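Sports Betting Help > Strategy and Records

Paid football tips: is a 7 percent return over 800 bets worth anything?

Posted by cornerflagged

I have been following football (soccer, for the Americans here) for most of my life and betting small on it for a few seasons. Mostly match result and over/under goals, second-tier leagues, nothing exotic. I lose a little every year and I can live with that.

A friend in my chat group pays for a tips service called Borkavton and keeps telling me to join. Their sales page says they have put out 800 picks with a 7 percent return on stakes. It also has the usual stuff, "proven model", "our analysts", "beat the bookies", and a graph that goes up from left to right. The monthly fee isn't crazy but it is more than I would spend on bets in a quiet month.

I asked them for the full list of picks. What I got was a spreadsheet with 191 rows. When I asked where the rest were, the reply was that older picks were from "a previous platform" and had been "verified internally". That phrase bothers me. Verified by whom, and against what?

The 191 rows have the match, the pick, the odds, and win or lose. No time of posting. No bookmaker name. My friend says the odds are "always the best available at release" and that I am being difficult.

So I have a few things I would like answered by someone who isn't selling anything. Is 800 bets enough to tell skill from luck? Can I check the 191 I do have in any useful way? And if the numbers hold up, would I get the same results as them, given that I only have accounts at two bookmakers and I'm at work when most of the tips come out?

Please don't send me links to other tipsters. I have had three private messages already and I only registered at lunch.

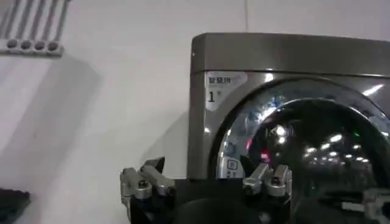 One more thing I left out. The staking in the spreadsheet isn't level. Most picks are one unit but there are some at three and a few at five, and the fives have done very well. When I set every bet to one unit the profit over those 191 picks drops to almost nothing. I don't know whether that means they are good at knowing when to bet big, or whether it means something worse.

Sorted by: most helpful

Posted by flatstakes_only

You have already found most of the answer yourself, in your last paragraph. Let me go through it in the order you asked.

800 bets sounds like a lot and is less than people think. It depends heavily on the odds. If they were all around even money, each bet swings by about one unit either way, and over 800 of them plain luck will move the final return by roughly three and a half percent in either direction in an ordinary run. So 7 percent would be about two of those swings above break-even. That is interesting. I wouldn't call it proof, and it gets weaker quickly if the average odds are longer. At odds of 4.0 the same record means very little.

Then there is the matter of how you came to hear about Borkavton. Think of every tips service that started when they did. Most lost money and shut down, or changed name and started a new record. The ones still advertising are the ones whose graph goes up. You would expect a few of those even if every one of them was picking with a coin. When you look at a survivor, that two-swing result is worth a good deal less than it would be if you had picked them out before the first bet.

And of course you don't have 800 bets. You have 191 and a claim. I would treat the other picks as if they didn't exist. "Verified internally" means they checked their own homework. If the old platform really had those picks, somebody there could have exported them.

On checking the 191, here is what I would do with an evening:

Look up each match and confirm the result. You would be surprised how often a losing pick is marked as a win, or a push is counted as a half win.

Compare the odds with the closing odds. There are free sites with closing prices for most second-tier leagues. If the spreadsheet odds beat the close most of the time, that's a decent sign, better than the profit figure on its own. If the odds in the sheet are higher than anything on the price history for that match, someone has been generous to himself.

Look at the five-unit picks separately. How many are there, and were the sizes announced before kickoff? With no posting times you can't know. Stake size is the easiest thing in the world to fill in afterward. Even if it's all above board, a handful of big winners carrying the whole record is a handful of bets, and you are back to a tiny sample.

Your friend can help here whether he likes it or not. He gets the tips on his phone, so he has the original messages with the times on them. Ask him to scroll back and compare twenty or thirty against the spreadsheet, stake sizes included. If they match, fine, that rules out the ugliest explanation. If he won't do it, well, he's the one paying.
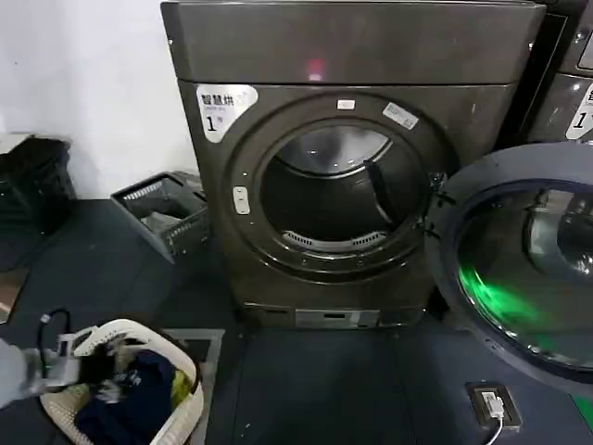
Machine number 1, door open.

On whether you would get the same results: almost certainly worse. Second-tier leagues are thin markets. A service with a few hundred members sends out a pick, everybody piles on, and the price drops within minutes. The record gets written at the price before the drop. You come out of a meeting an hour later and take what's left. Going from 2.10 to 2.00 doesn't look like much, but on a bet that wins half the time it's the whole difference between a 5 percent edge and none at all. Two bookmakers makes it harder again, because "best available" will often be at a third one.

The fee counts too. Add it to your stakes as a cost and work out what return you need just to get it back. Say you bet 10 a time and follow 30 picks a month, so 300 staked. Even if you got the full 7 percent you would make 21. You didn't say what they charge, but put the number beside that 21 and see how you feel.

If you still want to try them, paper trade it. Get your friend to forward the messages for a couple of months, write down the price you could really have had at the moment you could really have bet, and put no money on. Level stakes. It costs nothing and the answer at the end will be about you and your two accounts.

Edited at 9:40 p.m. to fix the sums on the fee. I had 30 picks at 5 percent before.

Posted by nilnil_enjoyer

I think the above is a bit harsh. I was with a different outfit, Huvura, for a season and finished slightly up. Nobody's record is perfect and if you wait for one that is you will never bet on anything. Form, injuries, head to head, they do look at all that for you and it saves time. I would join for one month and see how it goes. If they lose you can always cancel.

Replies to this post

flatstakes_only: One month tells you nothing. Thirty bets can go any way at all. How much up is slightly, and was that after the subscription?

nilnil_enjoyer: Before. I didn't keep exact records to be fair.

cornerflagged: I'm going to need more than that, sorry.

Posted by oldcoupon

I'll add something from the other side. Years ago I helped run the numbers for a small service, Pratis, long gone now. We were not crooks. We believed in it. Our public record stood at 1,896 picks by the end and it showed a profit the whole way through.

What we did, without ever sitting down and deciding to cheat, was lots of small things. If a pick was sent out and the price had already gone, we kept the earlier price, on the grounds that some members "probably" got it. If a match was postponed and the replayed fixture lost, we voided it, and if it won we tended to leave it in. Team news came out and we sent a "cancel this one" message ten minutes before kickoff, and the ones that got cancelled and won had a way of finding their way back onto the sheet. Every one of those had an excuse at the time.

When I finally redid it at the closing price with level stakes, the profit was gone and there was a small loss in its place. Nearly two thousand picks, and no edge I could find in any of it. I stopped soon after.

So when you look at the Borkavton sheet, don't only look for lies. Look for postponed games, cancelled tips, and pushes. Ask them in writing what the rule is for each, before you look at the results. A service that has thought about it will answer in one line. We couldn't have.

I would also ask which price source they use. There used to be a ratings site called Lehtinen that kept independent records, where the tip had to be lodged before kickoff and couldn't be touched after. If a tipster has never put picks through anything like that, I want to know why, and "our members already trust us" doesn't do it for me.

One place I differ slightly with flatstakes_only. I wouldn't throw out variable stakes completely. Some people do have a sense of when a price is badly wrong. But I would want to see the big-stake picks beating the closing price by more than the small ones do. If they win more and don't beat the close by more, I'd put it down to luck until shown otherwise. 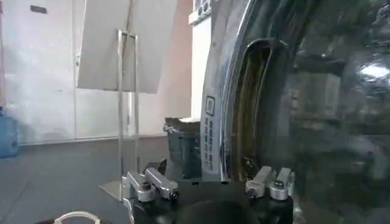
If a tipster beats the closing price but is losing money, should I write them off?
I wouldn't, at least over a couple of hundred bets. Beating the close by a fair margin, at prices you could have taken yourself, is usually a better guide than profit in a small sample. Check that the margin is bigger than the bookmaker's cut, though. Getting 2.02 when it closes at 2.00 isn't an edge, because the 2.00 already has the house's share in it.

Posted by cornerflagged, update

Thanks, this was more useful than I expected. I wrote to Borkavton and asked three things: the rule for postponed games, the rule for cancelled tips, and which bookmaker the odds come from. The reply thanked me for my interest and offered me a discount on the first month.

My friend did scroll back through his messages, to his credit. He has only got as far as twenty-two so far. The results are all right. The odds match on most of them. On two of the five-unit picks his message says three units, and he says he must have missed a follow-up message raising the stake. He can't find that message.

I'm doing the closing price comparison over the weekend and will post the sheet if anybody wants to pick holes in it. No money going in until then. The discount offer runs out at midnight, apparently. They sent the same one to my friend in November.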